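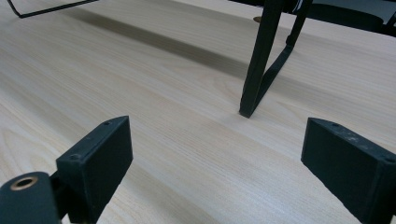
Tabletops look simple until you have to pick one for a room that gets used all day, Sum-yee Lo told us at the door, and a pale one is the hardest to keep looking decent.

That set the subject for most of our visit to the Grovent open house on 3/18/20. The workshop is in the old Drinlow building, 30 minutes out by bus. We went mainly to look at worktables, as ours are due for replacement in April.

The first room had light beige tops with a fine, straight grain. A few darker streaks run through it, and I liked those more than I expected to. Black metal stands next to the pale surface looked fine to me, though two people in our group wanted gray.

We spent a long time on the finish. They wipe the tops down with a damp cloth every evening and use nothing stronger. I asked about coffee rings and got a fair answer - wipe them up the same day or live with them.

The second room was storage. Boards are kept flat on racks for 70 days before anyone cuts them. The back wall holds the Uridon range, which is narrower and would suit a hallway better than a workroom. The saws were off during our visit, so we only heard how the cutting is done.

Prices were on a sheet by the exit. The small table is $515 and the large one is $760, both without delivery. Delivery to our side of town is extra and has to be booked by phone.

Lunch was soup and bread in the front office. Parking is tight - take the bus if you can. We brought home two sample pieces, and they are on the shelf by the sink for anyone who wants to compare them.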